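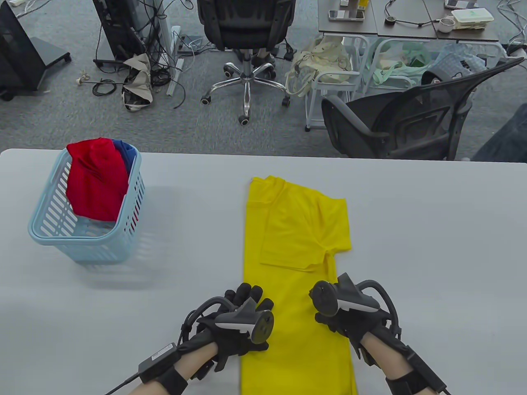 The yellow T-shirt, one part folded and a long part still to do.

August 15, 2026

I worked today although it is Saturday, and my shoulders want me to write this down before I forget how tired they are. We folded from the morning until after four. By "we" I mean me with the gloves on, Orsolya at the screen, and Tibor for the first half of the day, until he had to go and meet his sister at the train.

The number for today is 93 good folds. On the whole Storum project we have now 3,039, and Orsolya wrote it on the whiteboard with a blue marker and underlined it two times. I had hoped for more than 93. The morning was slow and I know the reason, which is me.

When I started in February I believed that the work is to fold clothes well. My grandmother taught me to fold, and I fold well, with the sleeves back and then in thirds, very quick, and the last turn I do almost in the air. All of this was useless. For the robot I had to learn to fold again like a person who has never seen a shirt. Both hands must stay where the cameras can see them. I may not do the turn in the air. I may not hold one corner with my little finger while the other fingers do something else, as the robot has no little finger, and when the gloves record such a thing the arm tries to copy it and makes a movement like somebody who shakes water from his hand.

So I go slowly. I press, I wait a little, I lift, I lay down, I press again. Gaetano says that I must imagine I am teaching a very polite child who will never interrupt me to say that he did not understand. I like this comparison, but I noticed that it makes me talk to the shirts. Today Orsolya had to ask me to stop, she thought I was talking to her.

The tracking on the left side was bad in the first hour. My left hand on the screen was a little above my real left hand, so in the recording I was folding a shirt with one hand that floats. We took off everything, tightened the straps again and did the calibration from the beginning: arms forward, arms to the sides, make a fist, open. Then again. I have done it so often that I did it last week in the kitchen while I was waiting for the kettle. After the third calibration the two hands agreed with each other and we could begin properly. We had to throw away everything from before. I don't count these, but I folded them!

Red and yellow went well. The yellow T-shirt is my favorite because it lies down where I put it. The blue cloth is another story. It is soft and it slides, and when I pinch one place to lift it, another place moves with it and makes a new fold which I did not want.

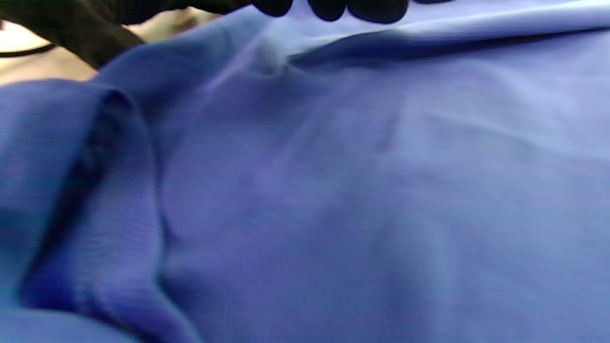

With the gloves I feel the cloth less than with bare fingers, and with the blue one I am often not sure if I have one layer or two. I pinch, I look, I let go, I pinch again. Orsolya says these small corrections are good for the training and I should not be ashamed of them. If the robot sees only perfect folds, it does not learn what to do when it has picked up the wrong edge. I understand this with my head. But every time that I must correct something I still feel that I have made a mistake in front of a teacher.

Tibor and I disagreed about this before he left. He would like to have the slow, beautiful folds in one set and the ugly ones in another set. I said that in my home there are only ugly ones. He laughed, but he did not change his opinion, and on Monday he will ask Gaetano. I am curious what Gaetano will say. Usually he says that both are right and then he does what he wanted from the beginning.

For lunch I had cold rice from yesterday and half of Orsolya's cucumber salad. I kept the forearm straps on to save time and this was a bad idea. It is not easy to eat rice like this, and after the lunch break the left strap had to be done again anyway.

In the afternoon it was better. I found a rhythm, and I think there were 30 in a row which we did not have to repeat. Shirt out of the basket, shake it only a little, lay it flat, smooth it with both hands, fold, move it away, next one. At the end of each I put my hands flat and hold still for 3 seconds, so that Orsolya can see where one recording stops. In these seconds I usually look at the floor behind the table and promise myself that I will put the cables in order. I have promised this since February. 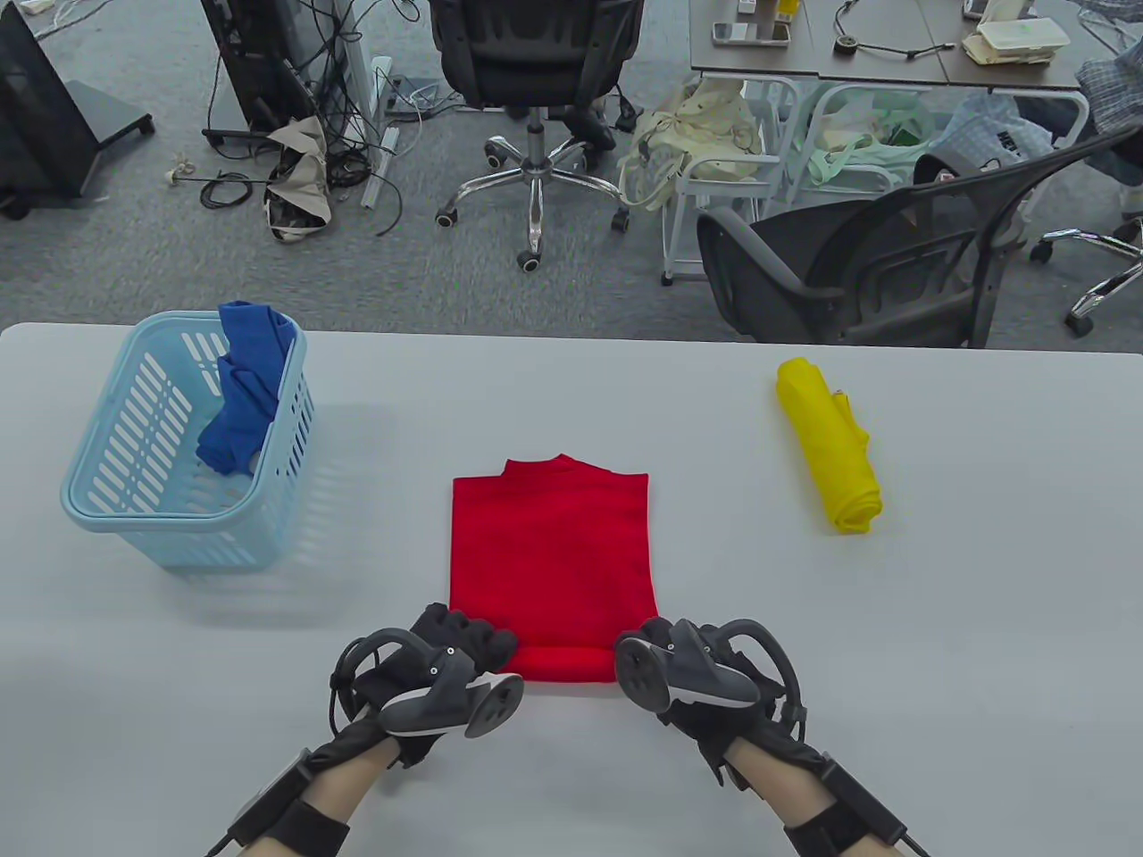 Red folded, yellow rolled, blue still hanging on the basket.

The rolling is my own question for next week. Folding has clear moments, like a sentence with commas. Rolling has no commas. Both hands must push at the same speed, and if one is faster the roll becomes thick on one end and goes in a curve. I tried to explain to Orsolya with words what my hands do so that it stays straight, and I could not. I had to do it again and look at my own fingers. It seems that the thumbs go first and the other fingers only follow – or maybe it is the opposite, I wrote "thumbs" in the notebook with a question mark.

Before we went home we let the robot try one time with the model from Thursday. It took the hem of the red shirt, pulled it up, and then it stopped, waited, and pressed on the cloth with the flat of the gripper before it continued. Orsolya turned to me and said, "This is you." She was right. I make this little press before I fold the collar side, I don't know from where I have it. My grandmother did not do it. The fold came out crooked and one sleeve was outside, but the press was perfect, and I was happier about it than I will say to Tibor.

At home I have washed my hands with hot water for a long time and put cream on the places where the straps sit. There is a basket of my own clean laundry beside the bed. It has been there since Wednesday and it will stay there tomorrow also.

To do on Monday: ask for the smaller straps, write to Gaetano about the rolling, bring back Orsolya's salad box. And the cables.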